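**Skemville, August:** I'm Veronika Vass, I look after perception software at Andness, and I get to tell you that Rarkel 2 is out today!

Rarkel takes footage of people working with their hands and turns it into plans a robot arm can follow. We trained this release on 1,881 clips, many from ordinary kitchens.

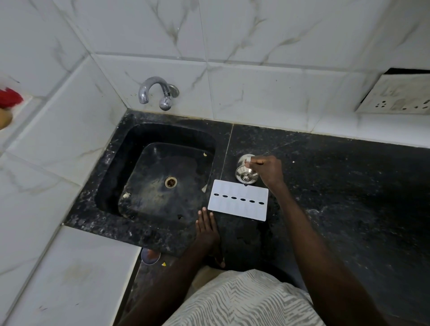
Dark, speckled counters and shiny lids used to wreck our depth estimates (Tibor Hegyi rewrote that part twice, poor man). The planner now gets a cleaner map, and it replans in 200 milliseconds.

Downloads are open. Write to Emese Nyitrai at Andness for a demo.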